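Chapter 4
Wound Closure: Needles, Thread and Tension

4.1 Scope of the chapter

Closing a wound means holding its edges together long enough for tissue to regain strength of its own. The thread does the holding, the needle makes the path, and the knot fixes the load. Each is treated in turn. Staples and adhesives are left to Chapter 5.

A curved needle is driven along its own arc. If it is pushed straight, the hole widens and the thread sits loose in it.
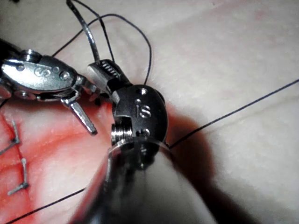
Why does skin need a different needle from bowel?
Skin is tough and resists a plain round point, so a needle with a cutting edge is normally chosen. Bowel is soft and tears along a cut, and a tapered point spreads the fibers apart.

4.2 Bite and spacing

The bite is the distance from the wound edge to the point of entry. It should be equal on both sides and at equal depth. Unequal depth leaves a step in the surface – a common fault in early practice. Tension should bring the edges into contact and no further. Tissue that blanches under the thread is short of blood supply.

In the Kematero bench series, Idahosa and Rivadeneira tied 600 knots in 17 thread types and stored them for 72 hours before loading. Slippage was most frequent in single-strand threads tied with too few throws. Their method is given in Appendix B.

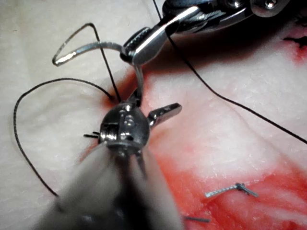 4.3 Classes of thread

Threads are grouped first by whether the body breaks them down, and then by build. A single strand passes through tissue with little drag but holds a knot poorly. A braid handles well – it also gives bacteria more places to lodge.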